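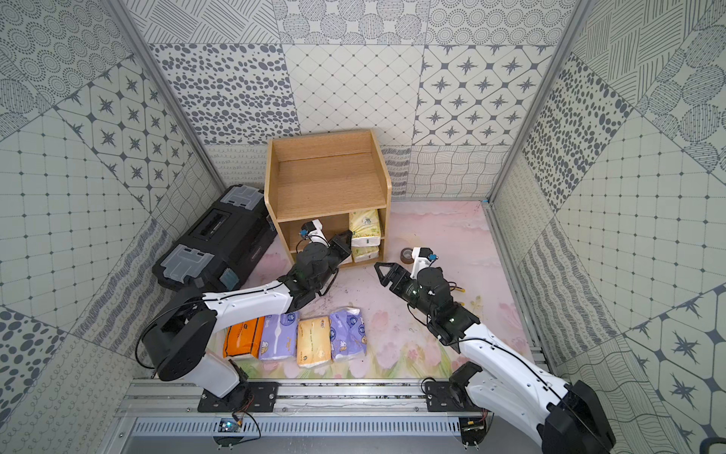
Wanpen Sombatkul

Print this page | E-mail this page

# Skarkel: a word list of market-stall recipes

Hello! Skarkel is my collection of handwritten recipe cards, typed up and tidied into one plain file so that other people can search it, cook from it or do whatever they like with it. Most of the cards came from my aunt's kitchen drawer in Jitpraphai, and the rest were passed on by stallholders at the Saturday market, who were very patient with me and my pencil.

## What's in it

There are 200 recipes in `recipes.csv`, one to a row. Each has a title, a list of ingredients, the method and a `notes` column, where I've put whatever was scribbled in the margins (my favourite is "not for Uncle, he knows why").

I left the spelling of dish names exactly as I found it, so the same curry can turn up under three different names. If you want them matched, look in `names.csv` — I did my best there, but I argued with myself over the soups and you may well disagree.

## Measurements

Oh dear, measurements. The cards talk about rice bowls, the small spoon, the other spoon and "enough". I've kept the original wording in `amount_raw` and put my own guess in grams in `amount_g`. Where I couldn't guess, the second column is blank. Please don't fill the blanks with zeroes! Somebody did that with the first version and got a fish sauce recipe with no fish.
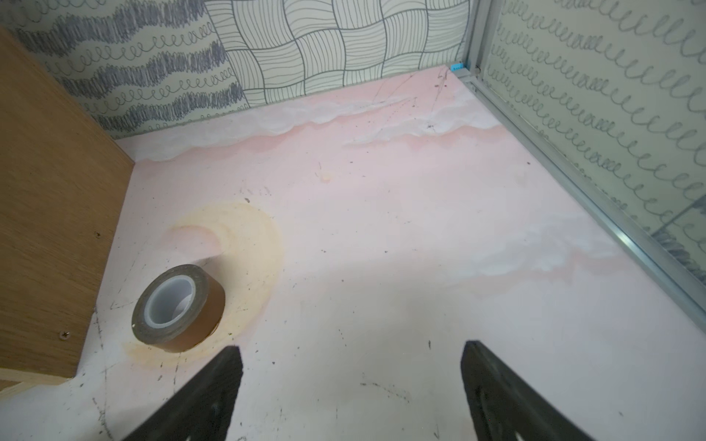 Chilli is the other awkward one. My aunt counted them by the handful and her hands were tiny, so go gently the first time you make anything from the `relishes` group.

## Changes in version 2

Fongchan Paisan read through all the desserts and found 6 that I'd typed in twice, so those are gone. I also fixed the coconut rice, which had lost its last line, and moved the pickles into a group of their own.

## Using it

Cook, copy, translate, print it for your mum. I'd love a mention if you publish any of it, and if you spot a mistake, send me the row number and what you think it should say. I usually get to my post in the evening, once the washing-up's done.

Related items

- Hiltum: noodle shop menus, typed up
- Lultik: a glossary of kitchen words
- Skarkel version 1 (old, please use the new one)

Last updated: June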